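**项目进展报告：协作机械臂作业规范的编制与试行**

报告期：2021年1月至4月
提交日期：2021年4月30日
提交单位：Adthorpe 自动化安全工作组
受资助项目：Gririco

## 一、本期概况

Gririco 项目的任务是为中小型车间编写一套可以直接使用的协作机械臂作业规范，内容包括风险评估、仿真验证、现场调试、日常点检和变更管理。本期的主要工作是完成规范第二稿，并在 Bralcombe 和 Conceição 两个试点开始试行。

截至报告日，第二稿已经定稿并下发。全文共91条，比第一稿少。删掉的条文多数与设备厂家手册重复，放在规范里反而容易出现两边不一致的情况，现在改为引用手册，并要求车间在柜内留一份与设备版本对应的纸质件。

Bralcombe 试点按计划推进。Conceição 试点晚于计划，原因见第四节。经费使用在预算之内，不需要调整科目。

## 二、规范编写情况

第二稿的结构按作业顺序排列，从设备到货开始，到设备停用结束。第一稿按专题排列，试读时操作人员反映要翻好几处才能凑齐一件事的要求，所以改了。

风险评估一章的依据是 ISO 12100 和 ISO 10218，协作工况参照 ISO/TS 15066。规范本身不复述标准条文，只写车间要做什么、谁签字、留什么记录。第一稿里有一张接触力限值表，是从技术规范中摘录的，审稿时认为脱离测试条件单独引用会造成误用，已经撤下。需要用到限值的场合，由评估人直接查阅原文，并在记录中写明测试方法和测点位置。

调试一章改动最大。主要变化如下：

- 手动降速模式下的示教，必须由持有使能装置的人本人操作，不允许一人按使能、另一人走点。
- 首次自动运行前，急停、保护性停止和使能装置逐项试验，每项单独签字。第一稿允许合并签字。
- 更换末端执行器后，负载和质心参数重新录入并复核，复核人不能是录入人。
- 程序改动后先在仿真中回放，再以降速方式在实机上走一遍，之后才能恢复生产速度。
- 调试期间的围栏旁路须有书面许可，许可当班有效，交班时作废。

点检一章基本沿用第一稿，增加了夹爪指垫磨损和线缆护套的检查。指垫的更换周期没有写死，由车间根据工件材质自己定，但必须写进点检表。有两家审稿单位希望规范给出统一数值，我们考虑后没有采纳，现有数据不足以支持一个适用于所有工件的周期。

## 三、Bralcombe 试点

Bralcombe 试点有2台机械臂，用于小件的取放。试点从现有工位入手，没有新购设备，先按规范补做风险评估，再逐条核对现场情况。

核对中发现的不符合项共32项，其中多数属于记录缺失，例如急停试验做过但没有留存日期，程序版本与备份文件对不上。属于现场硬件的问题主要有三类：急停按钮被料架遮挡、地面标线磨损后未补画、示教器挂放位置在保护区以内。硬件问题已经全部整改。记录类问题还有一部分没有关闭，需要等到下一个点检周期产生新的记录之后才能确认。

试点车间提出了一些意见，这里如实列出：

1. 表格太多。评估、调试、点检、变更各有一套表，设备编号和工位编号每张都要重填。
2. 变更的定义不清楚。微调一个取件点算不算程序改动，班组之间理解不同。
3. 夜班没有具备复核资格的人，更换夹爪后只能等到白班。

第一条已经处理，四套表合并了表头，改为一次填写。第二条准备在第三稿中解决，目前的想法是按改动后轨迹是否超出已评估的空间来划分：没有超出的走简化手续，超出的走完整手续。第三条属于人员安排问题，规范里不准备放宽复核要求，已建议车间增加一名夜班人员参加培训。

培训方面，操作人员和维修人员分开授课。操作班侧重停机后的恢复步骤，维修班侧重上锁挂牌和参数复核。考核采用现场实操，不设笔试。个别人员在保护性停止后的复位顺序上出错，补训后通过。

## 四、Conceição 试点

Conceição 试点原计划与 Bralcombe 同时开始。1月现场勘察时发现，该车间机械臂的安全控制器固件版本与存档文件不一致，而且查不到升级记录。在版本确认之前，已有的安全功能验证结果不能使用，因此把实机部分推后，先做文件和仿真部分。

固件版本目前已经由设备供方书面确认，安全参数的校验值也重新登记。实机部分的前置条件已经具备，等车间安排停产时段后开始。我们没有为了赶进度要求车间在生产间隙做验证，规范里明确不允许这种做法，试点自己不应当开例外。

这一延误带来的影响是，提交第三稿时，Conceição 的实机数据可能只覆盖一部分工况。我们会在第三稿中注明哪些条文只经过一个试点的验证。

## 五、仿真验证要求的试行

仿真验证一章在第一稿中只有原则性要求，第二稿补充了具体做法。两个试点都按新要求做了抓取动作的回放。

主要要求包括：仿真模型的版本与实机程序版本成对登记；末端执行器必须使用实际安装的型号；工件以最不利的姿态至少回放一次；碰撞检查的对象包括机械臂自身各段；回放结果由编程人员以外的人签字。

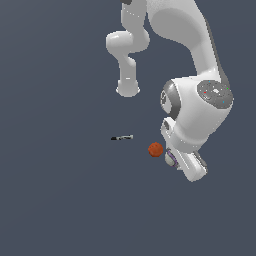 仿真记录能证明什么、不能证明什么，是这一章审稿时争论最多的地方，最后写成了单独一条：仿真通过只作为进入实机降速验证的条件，不能替代实机验证，也不能作为风险评估中降低风险等级的依据。条文同时规定了场景完整性的检查。像图中这样，白色机械臂和夹爪的外形都有，橙红色小球紧挨着指尖，左边还有一根细杆状物体，但背景是一片均匀的灰蓝色，看不到台面，也看不到围栏，这样的画面可以用来看夹爪接近物体时的姿态，不能用来判断机械臂与周边设备的间距。凡是要对间距下结论的，场景中必须有按现场实测尺寸建立的台面、料架和防护装置，并在记录中附上测量日期。物体没有投影的渲染画面也容易让人误判远近，规范因此要求凭画面作出的距离判断一律以软件输出的数值为准，截图只作附件。

试行中碰到的另一个问题是文件管理。仿真文件往往存在编程人员自己的电脑里，换人之后找不到。第二稿要求统一存放在车间服务器，文件名包含工位号和程序版本号。Bralcombe 已经照此执行，旧文件还在整理。Conceição 的服务器权限由外部单位管理，申请还没有批下来，暂时由工作组代存。

## 六、存在的问题和风险

变更手续的分级还没有定下来。如果第三稿中仍然不能写清楚，车间很可能继续按各自的理解执行，这是目前最需要解决的一项。

具备复核资格的人员偏少。两个试点都存在关键岗位只有一人的情况，此人休假时部分工作只能暂停。这一点在原申请书的风险清单中没有列出，现在补入。

现场核对依赖工作组人员到场。项目结束以后，车间能否自己完成核对，还没有验证过。下一期准备安排一次由车间独立完成的核对，工作组只看结果，不参与过程。

## 七、下一步安排

- 完成变更分级条文的起草，送两个试点试读。
- 关闭 Bralcombe 剩余的记录类不符合项。
- 在 Conceição 开始实机验证，按急停、使能装置、保护性停止的顺序进行。
- 整理仿真场景检查表，列出间距验证必须包含的对象，作为规范附录。
- 汇总审稿意见，形成第三稿。

## 八、需要资助方协调的事项

一是 Conceição 试点的实机验证推后，相应的差旅费用将在下一期发生，请同意结转。总额不变。

二是第三稿拟增加一轮外部审稿，希望资助方推荐有集成商背景的审稿单位。现有审稿意见主要来自使用方，对系统集成阶段的责任划分讨论得不够，尤其是交付验收时安全参数由谁登记、交付后改动由谁评估，目前的写法偏向使用方，需要另一方来看。

三是规范文本的发布方式请尽早确定。试点以外已有车间来索要第二稿，目前一律没有提供。我们的意见是等第三稿完成后再对外发布，第二稿只在试点范围内使用，并在每页标注“试行”字样。

附件：规范第二稿条文目录；Bralcombe 不符合项清单；经费使用明细。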